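Trade notes > Textiles > Interviews

This site uses cookies to remember your reading preferences. Accept or manage settings.

Roscoe Kincaid has specified table coverings for shared rooms for most of his working life, first at a laundry in Hivov and now at Barua, a small firm supplying day centres and classrooms. He answers questions slowly and prefers to begin with measurements.

"People order to the size of the top," he said. "Then the cloth goes through the wash and comes back short. I allow 3 per cent on the length for cotton and less for a blend. On a long table that is a visible strip of bare surface."

Whether a bare strip matters depends on the use. For dining he wants an overhang on all four sides. For a work table, where small objects are put out and cleared away several times a day, he accepts a cloth that stops at the edge or a little inside it. An overhang gets caught on sleeves and chair arms, and everything on top moves with it.

He is firm on the subject of pattern. Barua sells plain cloths, but most of its repeat orders are for small prints, usually berries or leaves on a pale ground. "A plain white cloth shows a mark after one morning. A scattered print on pale grey gives you longer before anyone complains. The stain is still there, of course."
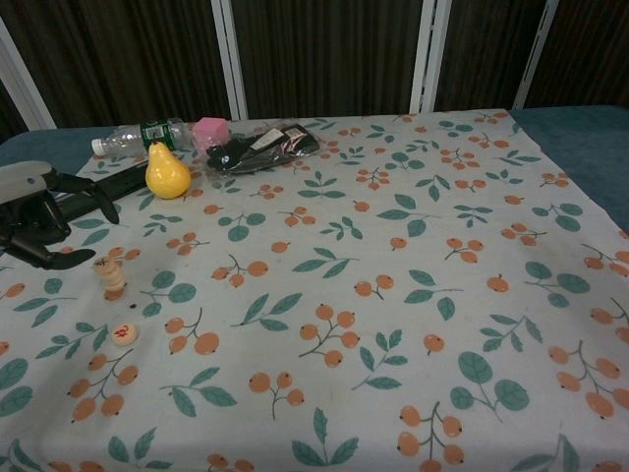 Wrinkles he treats as a separate fault from stains. A soft crease does no harm under a plate, but a light bottle laid on its side will settle against it, and a block placed on a fold will lean. His advice is to iron the middle of the cloth and leave the margins if time is short. Fold lines come from storage, and he would sooner see cloths rolled on a tube - he uses 63 mm card - than stacked flat in a cupboard.

Barua tested its current blend at a workshop in Zostska, where one batch was washed 7 times a week from April onwards. The print held. The hems did not, and the stitching was changed to a closer lock stitch. The weight is now around 462 grams for the medium size.

Asked about wipe-clean vinyl, Kincaid said he supplies it on request. "It wipes down, yes. It also slides on a painted top unless you clip it, and the clips get lost. With cloth you need two, one on the table and one in the wash."

The Risovport depot keeps both sizes in stock. Larger tops are cut to order.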